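Search Search for: Submit

We use cookies to improve your visit. Accept Manage settings

The Second Life of a Dark Garment

Black clothing occupies a larger share of the household wardrobe than any other color, and it is also the clothing most often given up before it is worn out. A pair of trousers may have sound seams, a working zipper and several years of use left in it, yet be put aside when the cloth turns gray at the knee. The Usier Textile Institute has devoted the past year to the question of how dark garments lose their color at home, and what families can do to slow the process.

The study followed 2,629 garments belonging to households in the Abdel Rahman district. Of these, 1,152 were black or very dark blue. Participants kept a simple record of each wash, noting the water temperature, the detergent and the method of drying. Garments were returned to the Institute in January for inspection under standard light.

Radwa Badawi, who directed the work, cautions against blaming the dye alone. "Much of what people call fading is wear on the surface," she said. "Small fibers break and stand up from the cloth. They scatter the light, and the eye reads that as gray."

Her findings bear this out. In cotton garments, dye did leave the cloth during the first washes, and then at a slower rate. The later change in appearance was largely due to rubbing, both in the machine and in daily wear. Garments washed inside out kept a darker face. So did those washed in smaller loads, where the cloth had room to move without being pressed against zippers and buttons.

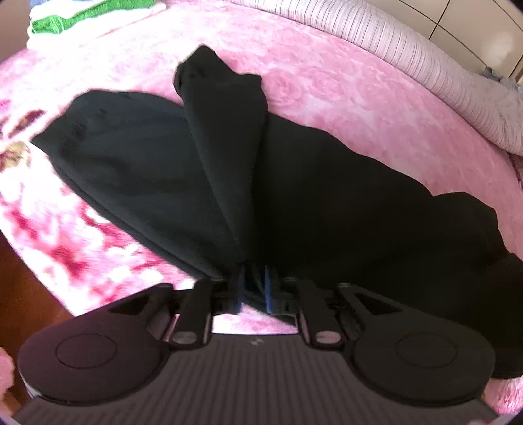
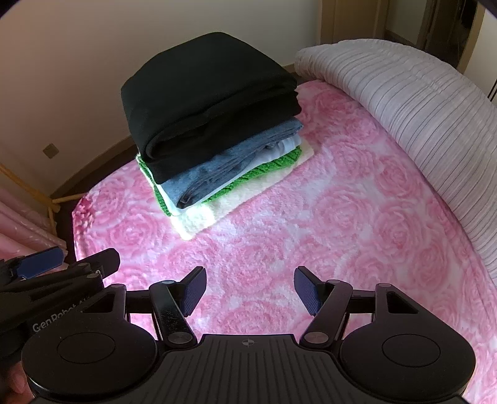 Storage received less attention in earlier studies, and the Institute's staff were surprised by how much it mattered. A sharp crease kept in one place for months becomes a line of weakness, and the raised edge of the fold is the first part to pale. Light from a window adds to the effect. The Institute therefore recommends broad, soft folds, with the heaviest pieces given the most generous curve. Black garments and blue denim may be kept in one pile, as in the stack on the rose-printed blanket, provided that the jeans have been washed enough times to hold their dye. New denim should be kept apart from pale clothing until it no longer leaves a mark on a damp white cloth.

Lint is a separate matter, though many participants treated it as a form of fading. Plush blankets, towels and fleece all shed short fibers that show plainly on dark cloth. These can be removed with a soft brush, worked in one direction along the grain. Repeated use of adhesive rollers was found to lift fibers from the garment itself, and the Institute advises against it for wool and brushed cotton.

For garments that have already lost their depth of color, home dyeing remains a practical choice. The Flireo workshop, which offers classes to residents of the district, has re-dyed over 100 pieces under the Institute's guidance. Cotton and linen gave even results. Polyester did not accept the common household dyes, and polyester stitching on cotton trousers often remained its former shade. Owners were told of this in advance, and most considered the contrast acceptable.

The Institute will continue its work with a further trial in Brarnavum, where the water is considerably harder. Hard water leaves mineral deposits that dull dark cloth, and seven methods of rinsing will be compared. Households wishing to take part may apply in writing to the Institute's education office. Garments must be clean, and each should carry its original care label.

Sign up for our newsletter
Enter your email address Subscribe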